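去了一趟 Flukiva 片场开放日

从市区坐大巴过去要换两次车，最后一段路两边全是甘蔗地，我一度怀疑司机走错了。结果一拐弯，一整条“十九世纪的港口街”就立在那儿，灰扑扑的石墙、歪掉的招牌、码头边的木栈桥，后面却露着半截现代水塔。车上有人当场叫出声来，我也叫了。

这里是 Flukiva 片场，平时不对外，一年只在拍摄空档开放一次。今年赶上古装海战片《Kaushik》刚刚杀青，大部分布景还没拆，所以来的人特别多，光我们这一批就有300人，分成好几队进去。我排在第4队，领队是片场的美术统筹 Sarita Rathore，嗓门大，走路飞快，讲到兴奋的地方会突然停下来倒着走，后面的人差点撞成一团。

先看港口街。近看才知道那些石墙是泡沫板刷出来的，敲上去“噗噗”响，可是缝里的青苔、墙根的水渍、门把手上被摸亮的那一块，全都是一点一点做上去的。Sarita 说片子里有一场追逐戏，主角从香料铺二楼跳下来，穿过鱼市，最后冲上栈桥，成片大概也就一分多钟，可为了这一分多钟，整条街的转角改过三回，就为了让镜头跟着人跑的时候看不到那座水塔。我后来专门站在栈桥尽头回头看，果然，水塔正好被钟楼挡得严严实实！

鱼市的摊子上还摆着假鱼，硅胶的，凉凉软软，眼珠子做得比真鱼还亮。旁边一个小男孩拎起一条章鱼死活不肯放下，他爸爸哄了好久。香料铺里倒是真东西，桂皮、丁香、干辣椒，麻袋一敞开，满屋子都是味道。据说演员进了这间屋子打喷嚏是常事，有一个喷嚏还真被导演留在片子里了，上映以后我一定要去找。

穿过港口街就是大水池，也是我最想看的地方。《Kaushik》里那艘三桅船“Pledus 号”就停在里头，严格说只有大半艘，右舷从中间往后是敞开的，露出钢架子，因为剧本里所有的戏都是从左边拍的。船身架在一套液压底座上，工作人员给我们演示了一次“中浪”，甲板慢慢歪过去，又慢慢正回来，缆绳跟着吱吱嘎嘎地叫。光是站在岸上看，我的胃就已经有反应了。他们说拍风暴那场戏用的是“大浪”，再加上两边的倒水槽，水一下子砸下来，演员要在里头把整段台词说完。有人问能不能上船试试，Sarita 笑着说保险公司第一个不答应。 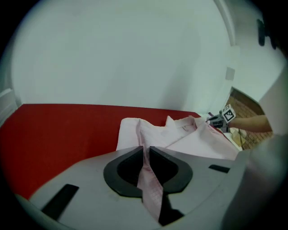
从水池出来，我们在棚外的空地上吃了午饭。盒饭是片场食堂做的，咖喱土豆、豆子汤、薄饼，分量很实在，听说和剧组吃的一模一样。我旁边坐着一对从外地来的姐妹，两个人把这个系列的前作看了不知道多少遍，能接上任何一句台词，一顿饭的工夫就给我补完了整个世界观，包括为什么老船长到第二部还活着（我之前一直没搞懂）。

下午的重头戏是二号棚。外面热得要命，里面冷得像仓库，地上贴满了各种颜色的胶带，每一种颜色对应一个部门，摄影的、灯光的、道具的，踩着走的时候总觉得自己会踩错。棚中间搭的是船长舱，顶是掀开的，灯架就悬在上面。海图桌、铜烛台、吊床，都按拍最后一场戏时的样子放着，连椅子拉开的角度都没动。舱壁有四块可以单独拆下来，想从哪边拍就拆哪边，装回去几分钟就行。以前看电影总奇怪，这么小的屋子摄影机到底站在哪儿，这下全明白了。

棚的另一头是做后期的公司 Goltell 设的展台，规模不大，但我在那儿站得最久。他们把海战那一场拆开来放：先是水池里的原始素材，背后一圈蓝幕，船就那么大半艘，看着甚至有点可怜；然后补上船的另一半，补上海面，补上远处的敌舰，最后是硝烟和光。整场戏一共155个镜头，每一个都要这样过一遍。做海面的小伙子讲得特别投入，说最难的反而是天快黑的那几个镜头，浪花的边缘要有一点点亮，多一分像塑料，少一分就糊成一片。他来回切换两个版本让我们猜哪个是最终版，我猜错了，旁边的姐妹猜对了，得意得不行。

还有一个拟音的体验间，要另外排队，我等了大概半个钟头，值！一间铺满沙子、碎石、木板的小屋子，屏幕上放着一段没有声音的打斗，大家轮流上去配。我分到的是“靴子走过甲板”，拿着两只旧皮鞋往木板上按，看着容易，可画面里的人一转身我就跟不上了。有位大叔负责“船帆被风吹开”，用的是一块大帆布，双手猛地一抖，声音居然跟电影院里一样，全屋子的人都给他鼓掌。录好以后会当场放一遍，我的脚步声听起来像是船长喝醉了。

临走前有半小时的问答。有人问为什么现在还要搭真的布景，全部用电脑做不就好了？Sarita 想了想，说演员手扶着栏杆的时候，栏杆最好是真的在晃。她还提到下一部的筹备已经开始，港口街会改成一座雪山脚下的集市，三月动工，所以今天看到的这些，过一阵子就都没有了。台下一片叹气声。我赶紧又跑回去在栈桥上多站了一会儿，差点误了大巴。

给想去的朋友说几个实际的：鞋要穿平底的，石板路是仿的，坑坑洼洼可是真的；二号棚记得带外套；水池区不能用闪光灯；拟音间最好一进二号棚就先去拿号，我前面有好几个人因为拿晚了没轮上。纪念品店在出口左手边，海图复制品很漂亮，我买了一张，现在已经贴在书桌前面了，有个角翘着，等周末再重新弄一下。

相关文章
《Kaushik》预告片里的几个细节
三桅船在电影里怎么拍：从模型到液压底座
拟音师的一天
小城老影院重开记
看完还想再看的海上冒险片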